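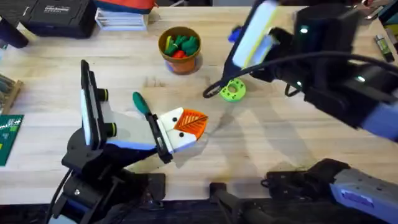
## What a workbench tells you

A workbench is a strong table for making and mending things. People have used them for a very long time, and the basic idea has hardly changed. You need a flat top, something solid to hold it up, and enough space for the job you are doing.

The bench at the top of this page has a top made of pale wood. If you look closely at it you can find clues about trees, tools and light.

### The lines in the wood

Faint lines run through the wood. They are called the grain.

A tree grows a new layer of wood under its bark, usually one layer each year where the winters are cold. The wood made in spring grows quickly and is often paler. The wood made later in summer grows slowly and is often darker. When a trunk is sawn across, the layers look like rings. When it is sawn along its length, the same layers look like long lines or wavy stripes.

Some trees have grain you can see from the other side of a room. In others it is so faint that you have to get your nose quite close.

### Scuffs and stains

A scuff is a mark left when something rubs or scrapes along a surface. A stain is a patch where something has changed the colour of the wood. Oil can do it, and so can paint, ink or a spilt drink.

Wood stains easily if it has no coating, because it is full of tiny tubes. When the tree was alive, many of those tubes carried water up from the roots. A drop of tea can sink into them in the same way that water sinks into a sponge, only more slowly. Varnish and wax help to keep spills out.

This bench has light scuffs and a few darker stains. At the Pickering workshop, where Geetha Namboodiri teaches woodwork, the oldest bench is about 100 years old and has hundreds of marks. She sands the top lightly every April but leaves the deepest dents alone.

### A block with a face

Find the white block with two black dots on it. Most people see the dots as eyes straight away. Our brains are very quick at spotting faces, and two dots side by side are often enough. You may have seen a face in a plug socket or the front of a car.

Now look at the orange part. It sticks out in front like a beak, so the whole thing looks like the head of a small bird. The orange part is also shaped like a leaf, with darker orange lines on it like veins.

Real leaves have veins too. They carry water into the leaf and take sugar away to the rest of the plant. Real beaks are quite different. A beak is bone covered with a thin layer of keratin – the same stuff your fingernails are made of.

### Why handles are round

Behind the bird's head is a dark green handle, the sort you might find on a screwdriver. It has a rounded shape. Sharp corners would dig into your palm when you squeezed, and you need to squeeze hard to turn a tight screw.

A fat handle also makes turning easier. Try opening a jar by its lid, then imagine the lid was as thin as a pencil.

### The soft shadow

There is a grey shadow on the wood near the bird's head. Light travels in straight lines, so when something blocks it, a darker patch is left behind. A small, bright light makes a shadow with crisp edges. A wide light, or a cloudy sky outside a window, makes a soft one.

### Try it yourself

You will need 2 sheets of paper, a crayon and a piece of rough, unpainted wood.

1. Lay a sheet of paper on the wood and hold it still.
2. Rub the side of the crayon gently over the paper until the grain shows.
3. Move to another part of the wood and make a second rubbing.
4. Put the rubbings next to each other and look for places where the lines bend. A bend can mean that a branch once grew nearby.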